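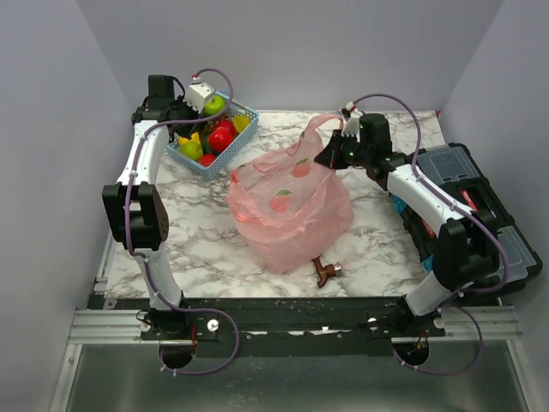 Home | News | Reports | Traders | Contact

Filed under: High Street Grants, Food & Drink

Progress report to the Diltis Fund: the Plostham cheese and wine shop

Dear all,

I'm sorry this comes a little later than promised, but December is December in our trade and I hardly sat down! The short version is that the second room is open. We took the shutters off on a Wednesday morning, and by teatime there were people standing between the shelves with a glass of something, which pleased me more than I can say.

Your grant went where we said it would. Most of it paid for the new floor and the chilled cabinet, which came from Caltel and took two goes to get through the door (the frame had to come off, and then go back on, and it was raining). We have room now for 700 bottles on display, and 20 cheeses where we used to squeeze in far fewer. The Bošković family next door were very patient about the noise.

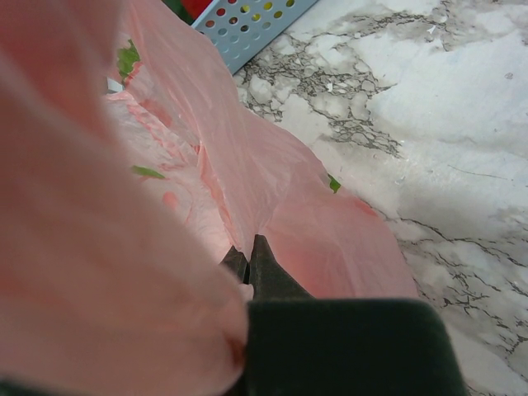

We have taken on two part-time staff, both local, and a third is starting after Easter if the budget holds. The tasting evenings have been full so far at five pounds a head, and I would like to run them more often, though the licence needs changing first and the council has asked for another drawing of the back exit.

One thing has gone less well. The cellar wall is damper than the survey suggested, and I have had a quote of £1,000 to put it right. I'm not asking for more money at this stage - we can keep the stock upstairs until spring - but I wanted you to hear it from me.

The receipts will follow by post, and do please call in if you are passing.

With warm thanks,
Kalliopi Obradović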